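Against the Proper Container

Last updated: 1 June 2025

14 comments

My friend Sabina Sokol owns a drawer organizer. I want to be fair about it. It has sixteen compartments, it came in the mail from a company called Lovelia, and it fits her desk drawer with the kind of precision I associate with dentistry. She showed it to me in February, sliding the drawer open and shut a few times so I could appreciate the glide. Batteries had a place. Stamps had a place. One compartment held a single eraser, and I felt for it.

I went home and looked at my own system, a cardboard box with no compartments at all, and for three days I believed I was living wrong.

I've recovered. What follows is the case for the box. I mean the shallow kind, the bottom or the lid of something that once held something nicer, which you kept because it was sturdy and a good green. Everyone has one. Most people hide it when company comes, and I'd like them to stop. 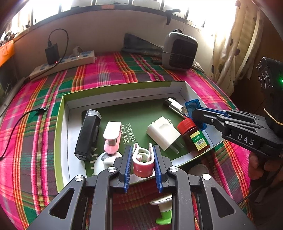
The trouble with the organizer is that it asks a question every time you use it. What is this? Where does it belong? At eleven at night, with a charger in one hand and a toothbrush in my mouth, I don't know what anything is. A plug is a plug. Is it electronics? Is it travel? Is it the plug for the thing we gave to my cousin? The organizer wants an answer before it will let me go to bed. The box just takes the plug.

Then there's the matter of size. People who sell storage have a firm belief that belongings come in small, similar shapes. Mine don't. A medicine bottle is fat and round. A power adapter is a lump with teeth. Anything to do with a phone has a stem or a foot or a flap that sticks out at the worst angle. Put these in a tray of neat little squares and you end up with five empty squares and a heap next to the tray, and the heap is where you go when you need something.

Sabina says the heap proves I bought the wrong tray. That's the genius of the business. Kubíček, the housewares store near the bus station, has a whole aisle built on that sentence. I've seen Radek Matoušek, a grown man with a mortgage, stand in it holding two identical bins, comparing the lids.

I'll give the other side its due. A box with no dividers does get muddled. Small items migrate to the corners. You go in for the lip balm and come out with a USB thing you'd already replaced. And there's real danger in the box that turns into two boxes, and then a closet. My aunt Carmela De Luca had twelve at the end, each with a lid, each taped, each marked "misc." We opened them all on one long afternoon and found, mostly, other boxes.

So I have rules, or really one rule with a chore attached. The box has to be shallow enough that you can see the bottom of it between the things. When you can't, you carry it over to the bed, spread out, and go through it. The bed is important. A table lets you stand there feeling efficient, but a bed has to be cleared before you can sleep in it, so the job gets finished. Put on a loud bedspread too, the louder the better. Little white caps vanish on a white sheet, and you'll find them later with your foot.

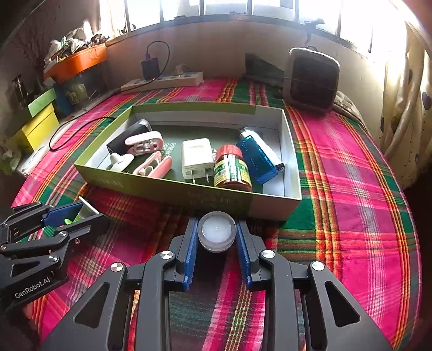 Power adapter, red-lidded jar, and one small round container still in the air.

What I like about the going-through is how little of it is deciding. You pick up a small thing, look at it, and either it goes back or it doesn't. Nhi Khương, my downstairs neighbor, does hers while on the phone with her mother and says she can't remember doing it afterward. Sabina's drawer, by contrast, took her a weekend, and she speaks of it the way other people speak of Portugal.

She has since bought a second organizer for the overflow from the first. It has a clear lid. I was asked what I thought and I said it was very clear.

Last week she needed a phone charger in a hurry and came over to borrow one. It was in the box, under the cough drops.

Shares: 37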